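Kilesow hall puts iced tea back on the table

Small bottles, green caps. Kilesow Community Hall's cold tea is back for the season and the first lot is going fast.

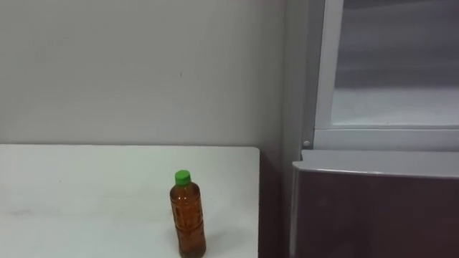
Can I bring the empty back for the refund?
Bring it to the side door with the cap on and you'll get your deposit in coins. Rinse it first please.

The tea is brewed in the hall kitchen by Pushpa Pathak and bottled the same morning. Black tea, lemon, a bit of sugar. Last summer the hall sold 3,311 bottles, a record, and over 80 went in one afternoon at the Zakdale oval when the cricket ran late.

Price is up a little. Harish Mittal, who does the ordering, blames the lemons. "Tea's the cheap part," he said. "I'd of kept it the same if I could."

No labels this year. The old paper ones went to mush in the esky and left glue on everything, so flavour and date are now chalked on the board by the door. Check the board. There's a ginger one coming in January, recipe still being argued over.

Bit of sediment in the bottom is normal, it's leaf. Tip the bottle over gently before opening. Keep it cold and drink it the day you buy it.

Sales from 11 am until sold out, at the white table just inside. Cash or card. Groups wanting a box of 18 should ring Yaqin Meng at the hall the afternoon before, not on the morning, as theres no spare fridge space to hold extras.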